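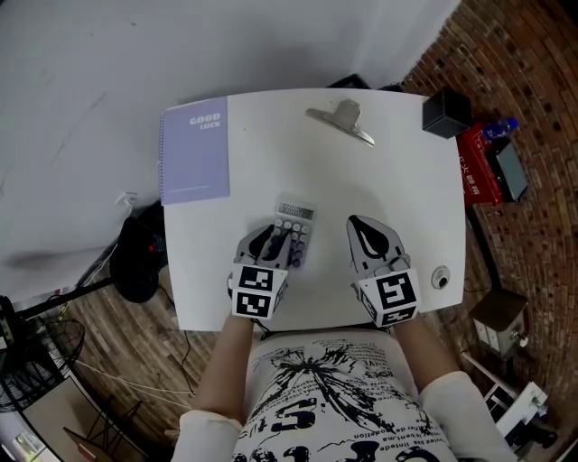

Desk-objects subset, head view. Two hand-held grippers, calculator task.

Dosberg Desk Handling, data card and recording rules
Maintained at Plarnonix. Last revised in June.

What is in it
3,541 episodes of people moving small desk items with a pair of hand-held grippers. Each episode has 3 video streams: one head view and one from each gripper. The head view is the one to browse. The gripper views are the ones most people train on.

Status of the rules
We started from the Curniten recording guidelines and kept less of them than we expected to. Much of that document reads as if it was written by people who had never had to reshoot a day's work. What follows is what we apply to this set. Do not cite it as a standard.

Rules we enforce
1. Both markers cubes must be attached before the first episode and left alone until the last. If one is bumped, stop and recalibrate.
2. One task label per episode. "Tidy desk" is not a label. "Pick up calculator, left" is.
3. Failed grasps stay in, flagged as failed. A set with only clean grasps tells you very little.
4. Faces are blurred before export, in every stream. 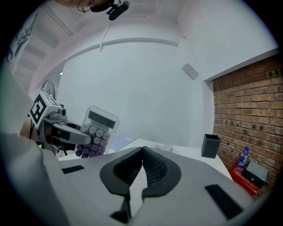 Rule 3 is the one we get the most complaints about. Users ask for a "clean" split and we have declined so far. Over 256 episodes carry the failed flag, and we doubt that is all of them. Flagging is done by the operator right after the take, when the operator mostly wants to go on to the next one.

Rules we dropped
Curniten asks for a plain backdrop. We tried it for 196 episodes (batch name Sutcliffe) and saw no benefit we could defend. Those episodes are still included and can be filtered by batch.

Curniten also asks for a "representative variety of objects" and never says what that means. Our object list is short and we would sooner say so.

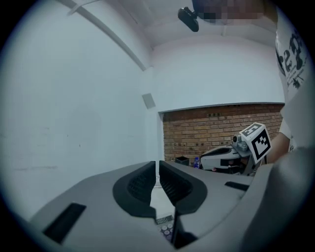

Marker visibility is where we trust our own numbers least. The tracking score in the metadata is an average over the whole episode, so a short dropout vanishes into it. A hand reaching down in front of the other gripper's cube, with the near housing bulging across one side of the view, is ordinary in these streams. Check the per-frame values before you believe a pose – the episode score will not warn you.

Known problems
Operator IDs in the early batches are unreliable.
Clear plastic objects give poor depth estimates. We have no fix.
Time sync between streams was checked by hand on a sample only.

Not suitable for
Safety claims of any kind, or comparing operators with each other. We have seen both attempted with sets like this one.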